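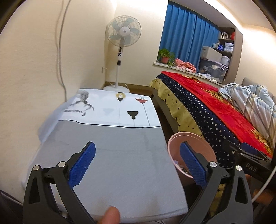
Slide 1. Hand-held grippers at the bedroom table, Nurkonville visit day.

Leave this up while people find seats. Say hello, say who I am, thank Eimear Ní Mhurchú for the slot. Phones on silent. Questions at the end, except for words people don't know – stop me for those.

Start with the visit itself. Thursday in May, Nurkonville. The Vovuma group opened up its home-tasks work for a day and let outside people try the equipment. I went because our own group at Kawaguchi has been arguing over whether to collect in real homes or build a mock apartment. I wanted to see a real one before we spent any money.

Point at the blue finger pads. Textured face, fine teeth along the edges. The pads are what touches the object, and they were the part visitors asked about most. Then point to the right side, in front of the bed: second gripper, the one with DAS on it. People miss it because it's black and the blanket is so bright.

Say that the view comes from the camera on the tool. No wide shot of the person. What you see from there is what the training gets.

Slide 2. The room

Go back to the first picture if anyone asks. Things to mention:
The table cover is gray near the gripper and printed at the far end, with lamps and an animal. The gray part has creases in it. Our lab tables are bare white and have been for years.
The fan stands in the corner behind the table. Wire grille, thin pole. Depth sensing has trouble with this kind of object, so ask Chiyo to comment if she's in the room.
The curtain, the plaid quilt and the cloth on the window sill are all soft. Our mock apartment plan has one towel.

Don't spend more than a minute on this. Last time I ran over on the room and had to drop the numbers.

Slide 3. How the day ran

Doors at 10. Short safety talk, then groups of 2 at the table, each pair getting 20 minutes. Chiyo Hirose ran the sessions. She showed the grip once, slowly, and then handed over the tool. Her advice was to move at the speed you'd use to hand someone a cup of tea. Most visitors went too fast on the first try, me included.

After each turn you could watch your own recording on a laptop in the hallway. I thought this was the best part of the day. You see right away when your wrist has turned the camera off the thing you're trying to pick up. I did that on nearly every grasp.

Slide 4. Numbers

198 recordings kept from the day.
809 in the set once they were added to the earlier visits.
Say clearly: these are the counts Chiyo gave me, before final review. Recordings with tracking loss were already out.

The files are organized in Odine. We don't use it. If someone asks about converting, say Eimear has a script and it works for the video but drops the finger opening values. Needs fixing before we rely on it.

Slide 5. What I'd copy

The playback laptop. Cheap, and people improve between the first turn and the second.
Pairs. One person handles the tool, the other watches the cables.
Leaving the furniture where it is.

Slide 6. What I'd change

My forearm hurt after one turn. I'd put a rest break in the middle – five minutes, away from the table.
More written instructions. All of it was in Chiyo's head, and when she went to lunch the session stopped.
A sheet for the household to sign off on which rooms can be recorded. Vovuma did this by email. I'd want it on paper, at the door.

Slide 7. Ask

I want approval for two real homes this summer before we decide on the mock apartment. Equipment is already booked. Read out the dates, then stop and take questions. Eimear has the microphone.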